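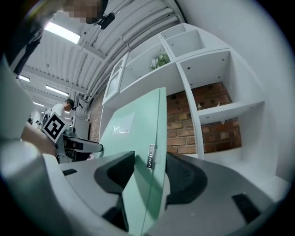

Chaminda Sultana wrote in after the June issue to ask whether panels still need a label on the face when the edge tag already carries the part code. They do. The edge tag is read when panels stand upright in the Drimia racks, and the face label is for sorting flat on the bench. Faded face labels should be replaced at the next count – the code stays the same, only the print is renewed.

Stock now stands at 380 panels, of which 155 are due for relabeling. Rack 3 goes first. Label rolls are in the Bito bins, 27 to a box. Panels with a damaged edge tag go to Howells by Friday, upright and with the tag side facing out.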